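Home | Members | Workshop | Newsletter | Contact

Bench notes: the arm and the desktop

E-mail this item | Print this item

The long bench at Stosside has been given over to one job since September. The project is called Tufa, and the aim is to have a robot arm put the processor and memory into an ordinary desktop computer with the case lying open on its side.

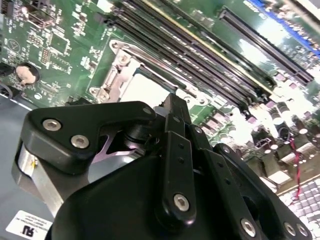 By the Tufa bench group, Stosside Shared Workshop

We started with the socket because it leaves the least room for error. The gripper has to come in over the board without touching the retention frame, and the view from the wrist is mostly gripper. We moved the approach angle four times before we settled on one we could live with.

Holding the chip is its own problem. The fingers have to take it by the edges and keep it square.

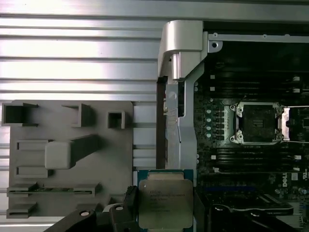
Our first finger pads were too soft and let the part tilt on the way across. The new ones are harder and a little shorter. We also slowed the move between the fixture and the case, which cost us seven seconds a cycle and was worth it.

The gray fixture plate is 3D printed. It took 41 hours on the Jundale printer in the back room, and one corner lifted, so it was shimmed before we bolted anything down. Memory goes in the long slot near the front.

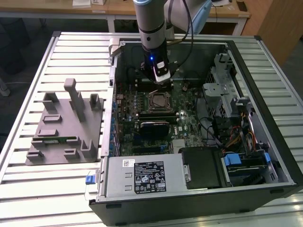
Positions are stored in Clindex, the small program we wrote for the drill press last year. It holds 241 saved points at present, many of them duplicates. If you use the bench, please don't delete any, and don't move the computer or the plate. Both are lined up to marks on the rails.
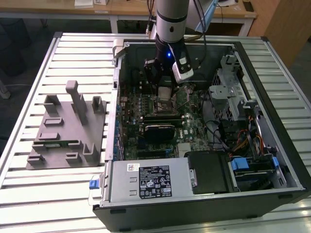

Still to do

Closing the socket lever is done by hand for now. After that comes seating the memory, where we need a better idea of how hard the arm is pushing. The bench is free for other work until 4 in the afternoon.

E-mail this item | Print this item

Related items
Jundale printer: new nozzle sizes
Clindex on the drill press
Bench booking changes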